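Ceronau cup fault

The Ceronau cup fault was a recurring failure in a two-armed table robot that was being taught to set out drinks supplies at the Dursun workshop. It is remembered mostly because it was so hard to pin down. For much of one spring the robot would pick up a paper cup, carry it nicely to its place, and then, every so often, crush it or let it drop on the way. The fault was traced in June to a worn cable in one of the wrist joints, and the name has stuck to similar troubles in other machines at the workshop ever since.

Background

Ceronau was the name given to a long-running project to prepare hot drinks stations without a person at the counter. The supplies came from Kulinari, a catering firm, and the software that kept track of each attempt was called Editz. A normal run was a simple enough affair: one arm took a cup from its bin and stood it on the table, and the other followed with a jar or a packet. The early weeks went well, and the people on the project had grown rather fond of the machine by the time the trouble began.

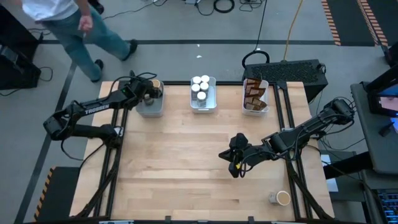
A cup being gripped in the left-hand bin, with jars and brown packets in the bins beside it.

The fault

Editz had logged 1395 attempts before anyone noticed a pattern. Dropped cups are an everyday matter in this kind of work, and the first few were put down to cups sticking together in the stack. What gave the fault away was that it came and went with the position of the arm. When the wrist was turned far to one side, the worn cable lost contact for a moment, and the gripper, getting no reading of its own opening, either closed all the way or let go.

A first repair, which was only a change to the software, slowed the gripper down and seemed to help for a good while. The drops came back at attempt 2000, and this time two jars went over as well. No one was hurt, but a jar rolled off the table and the lid came away, and there was a good deal of sweeping up to be done.

Cause and repair

The cable had been tied a little too tightly at the elbow, so that every turn of the wrist pulled on it. It was replaced with a longer one, tied with some slack, and the gripper was set to hold still whenever its reading went missing. The new arrangement was tried over 200 runs with empty cups before jars were allowed back on the table. By the end of the project the count stood at 2512 attempts, and the fault had not been seen again.

Safety changes

The workshop also took the chance to tidy up its habits. Anyone reaching into the bins now has to stop both arms first, even for a quick straightening of the cups, and the cables are felt along their whole length by hand each morning with the power off. Lidded jars are kept to a single layer.

See also

Cable strain
Gripper
Emergency stop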